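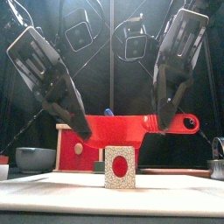
mundetley_bench
Budget question for anyone running an overhead two-arm cell. We have a quote from Masstead for a second cell and I need to submit a spend plan. The arms are fixed price. What I cannot pin down is the fingers and the wrist housings. The tapered black fingers are fine on something like the dustpan, where one tip can sit at the ribbed part of the handle and the other at the scoop end, but we go through them faster than the quote assumes. Masstead allows one spare pair per arm per year at 485 a pair. What are others putting down?

kelp_and_solder
One pair per arm is low. We budget 6 pairs a year across two arms and finished last year with one left over. Ask whether the 485 includes the mounting plate. Ours did not.

Grarnell_Rob
I would question the whole line. Print the fingers in house. A decent printer is 800 and pays for itself before the second set wears out.

kelp_and_solder
Only if your time is free. We tried printed tips at the Cabanatuan site and the geometry drifted between batches, so every change meant recalibrating. Bought fingers go on and match.

Grarnell_Rob
Depends on the printer and who is running it. Ours have been within tolerance since April. I accept that a site with no technician should buy.

mundetley_bench
We have half a technician, shared with another group. The plate is extra, I have just checked. The quote says "adaptor hardware as required", with no price.

torque_ledger
Get that priced before you sign. Two other items people miss:
Cabling. Overhead mounting needs longer runs than the standard kit, and the cable loops near the cameras need proper clips.
Open wrist housings. Screws and rails are easy to reach, but dust gets in as well. Allow for cleaning time or buy covers.

Grarnell_Rob
Covers are a waste on a tabletop cell. Wipe it down.

torque_ledger
They are cheap compared with a seized rail. We lost a fortnight to one.

kelp_and_solder
Agree on the cabling, no opinion on covers. I would also carry a separate line for objects. Boxes, bowls and tools get knocked about and you will want duplicates of the same model, bought together – suppliers change the moulding without notice.

mundetley_bench
Useful, thanks. Draft is now six pairs of fingers, plates to be quoted, long cables, and 3000 held back for objects and repairs together. No printer this year. I will ask Masstead for the cover price and leave it as an option.

torque_ledger
I would split objects and repairs. If they share a line, the first repair eats it.

mundetley_bench
Fair. Finance prefers fewer lines, but I will try it.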